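Cell rules FAQ, Nurmont test floor. Quick answers, ask Grotosar support for the rest.

**Where does the yellow tape count from?**
Outer edge. Feet stay outside while the arm is live. Carts too.

**Tape looks worn, still valid?**
Yes if you can follow it without guessing. Gaps over 50 mm, redo the whole strip. Corners first, they lift.

**Can I reach in if the hand is stopped?**
No. Stopped is not locked out. Key out, tag on, then reach.

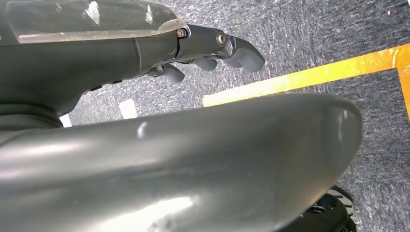

*Hand with fingers curled, yellow floor tape behind.*

**How often do fingertips get checked?**
Every 200 cycles or start of shift, whichever comes first. Wipe, look for nicks, check the joint pins. Write it in the log even if its fine.

**Screws?**
Hex key from the Zhong kit only. No power drivers on the hand, ever.

**Things on the floor near the hand?**
Key out first, then pick up. Scraps count. Do not kick them under the tape.

**Who signs off a new grasp?**
Shift lead, on form 142. Grernden site uses form 89, dont mix them up.

**Where do old forms go?**
Binder by the door. Scans go out Sunday night.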